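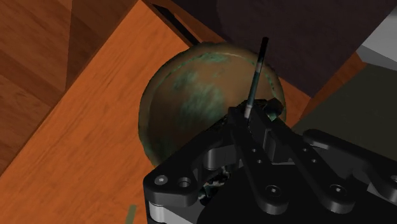
Dasano comenta que, antes de aplicar nada, conviene saber si la pátina es estable, y pide que se indique con qué se limpió la pieza la última vez. Respondo en el texto, que dejo ampliado con los datos que faltaban.

Verdín en un cuenco de bronce: ¿conservar la pátina o eliminarla?

Publicado por Bometis el 28/05/2021

Tengo un cuenco redondo, de bronce o de una aleación parecida, con manchas verdes irregulares sobre el tono pardo. Lo compré en un mercadillo sin ninguna información. Desde febrero ha estado en un trastero sin calefacción, envuelto en papel de periódico, y al sacarlo noté que en la base, por la parte exterior, hay puntos de un verde más claro que sueltan polvo al frotar con el dedo. El resto de la superficie verde no mancha.

La última limpieza la hice yo con agua y jabón neutro, sin abrasivos. No he usado vinagre, limón ni productos comerciales. No quiero dejarlo brillante. Solo me interesa saber:

si los puntos que sueltan polvo pueden extenderse al resto;
si hay un tratamiento casero aceptable o hay que recurrir a un taller;
si puedo aplicar cera directamente encima.

El cuenco es decorativo, no va a contener alimentos.

Respuestas

Dasano

Hay que separar dos cosas. La pátina compacta, adherida, de color verde oscuro o azulado, suele estar formada por carbonatos o sulfatos básicos de cobre. Es estable en un ambiente normal y protege el metal que queda debajo. No hay motivo técnico para retirarla.

El polvo verde claro en puntos localizados es otro caso. Puede ser corrosión activa por cloruros, lo que se conoce como enfermedad del bronce. El cloruro cuproso que queda junto al metal reacciona con la humedad y el oxígeno, genera cloruros básicos de cobre (el polvo) y el ataque continúa en profundidad. Avanza mientras haya humedad disponible, y el papel de periódico en un trastero frío es mal embalaje porque retiene agua.

Para comprobarlo:

Retira el polvo suelto en seco, con un palillo de madera o un cepillo de cerdas blandas. Usa mascarilla y guantes.
Haz una fotografía de la base con una regla al lado.
Mete la pieza en un recipiente hermético con un paño húmedo que no la toque y espera 2 días.
Si reaparecen puntos verde claro en los mismos sitios, la corrosión es activa. Si no aparece nada, la prueba orienta, pero no descarta el problema al completo.

Si sale positivo, el tratamiento habitual en taller es la inmersión en benzotriazol disuelto en etanol, seguida de una laca acrílica. El benzotriazol es tóxico y no lo recomiendo en una cocina. Como medida provisional, guarda el cuenco en una caja hermética con gel de sílice seco. Una bolsa de 500 g sobra para una caja mediana. Hay que regenerar el gel cuando el indicador cambie de color.

Si sale negativo, cera microcristalina. Procedimiento: desengrasar con etanol, secar bien, templar la pieza con un secador, aplicar una capa muy fina con un paño de algodón, dejar enfriar y frotar. No apliques cera sobre puntos activos, porque deja el cloruro encerrado y dificulta el tratamiento posterior.

Mak

Yo a los míos les doy con medio limón y sal y se va todo lo verde en cinco minutos. Luego aceite de cocina y a la estantería.

Dasano

En respuesta a Mak: el limón con sal elimina la pátina, pero aporta cloruros, que es lo que se intenta evitar en este caso. El aceite de cocina se enrancia, se vuelve pegajoso y sus ácidos grasos atacan el cobre. El verde que aparece después suele venir de ahí.

Valtthorpe

De acuerdo con lo anterior, con dos matices.

El primero es que no toda superficie verde es producto de la edad. Muchas piezas decorativas llevan una pátina química aplicada en fábrica, a veces sobre latón o incluso sobre acero con baño de cobre. Pasa un imán por la base. Si se pega, no es bronce macizo y el benzotriazol no resolverá la corrosión del acero.

El segundo es el agua de la limpieza. La del grifo lleva cloruros. Para aclarar, agua destilada, y secado inmediato.

Bometis

El imán no se pega. He dejado el cuenco en la caja con el paño húmedo. Cuando termine la prueba, añado el resultado en este mismo hilo.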